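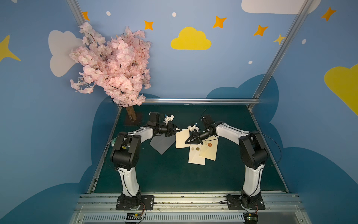 The snow started in November and school has now been shut for almost 5 days. Samuel is bored and so am I. He wanted to post a letter to his gran, so I spent the morning looking for stationery. A cream envelope would have been nice, but we only had brown ones. I used to buy a pack of 90 sheets from Mokel every autumn and forgot this year.

He wrote two pages, mostly about the sledge. 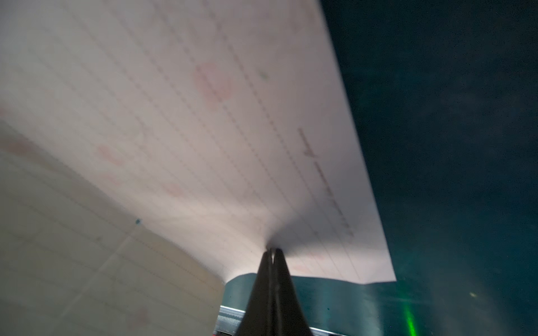

Mekdes Gidey commented on my last post that her road in Cemgate hadn't been gritted either, and that the school there was sending work home by email. Ours has sent one spelling list. We did it before breakfast.

The boiler is holding up. I paid £385 for the repair in the summer and grumbled at the time. 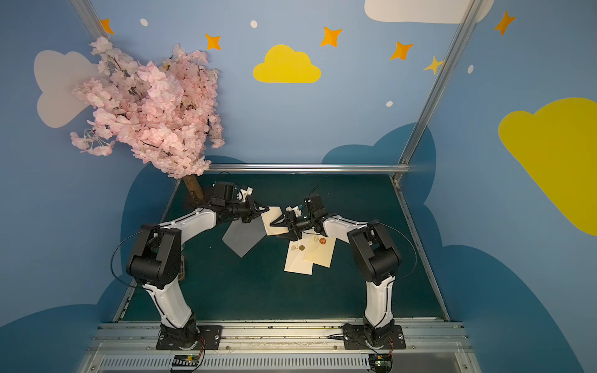

What we've been eating

Soup, toast, more soup. The shop had bread again at 4pm, so I bought two loaves and froze one.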